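**Ticket: right gripper drops smooth stuff / pads shot**
Opened by: Tegwen Prydderch
Bench: shared shop, back table
Status: open

Soap keeps squirting out of the hand-held gripper. Bowl is fine, soap isn't. 21 tries on the soap, 2 clean lifts. Screws tight, pads don't wobble. Force set to 70 in Grundov, same as always.

Checked the pads up close before touching anything. Right one is chipped along the top edge, rough, white specks on the contact face. Left is scuffed but whole.

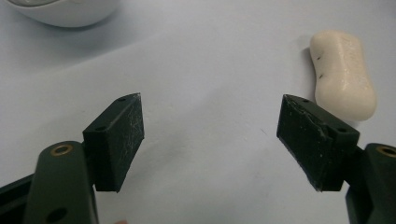

Can I just turn the force up and leave the pads alone?
Not for long — more squeeze on a chipped pad grabs at the chip first and twists the part out sideways. Sort the pad, then go back to the force.

**Tried so far**
- wiped both faces w/ alcohol, let dry. Slightly better, then same again
- force 70 -> 100. Worse. Soap shoots out faster lol
- swapped the Noris cable in case the closing signal was lagging. No change, put teh old one back
- jaw zero redone in Grundov, fully open, nothing in it

Opened the jaws over plain white to look at the covering. Left one has a strip peeling off the front face, edge curled up. Right has a little notch low on the inner edge. So it's both sides, didn't expect that.

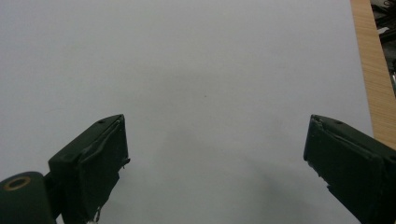

*Jaws open, peeling strip on left finger.*

Pressed the strip down with a thumb, came straight back up. Glue's dead I think. Don't trim it!! Trimmed one in June and the rest came off in a week.

Next check was the pair together, one in each hand. Want to know if it's the pads or the way I'm holding the thing. Wrist angle matters more than I'd like — if I roll the left one in, the faces stop meeting flat.

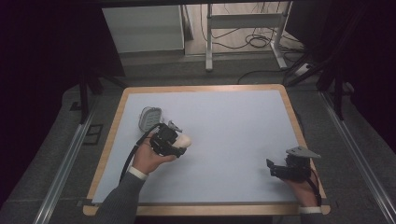 *Both grippers on the board, left one holding, right one open.*

**To do**
- new rubber from Gorkero, the thicker kind, both fingers
- ask Agudelo if they still do the pad blocks as a pair
- rerun at 70, then 100, same soap
- leave brass bushings alone, no play in them

Not closing this untill the new rubber is on. If anyone else needs the grippers, use them for the bowl only pls.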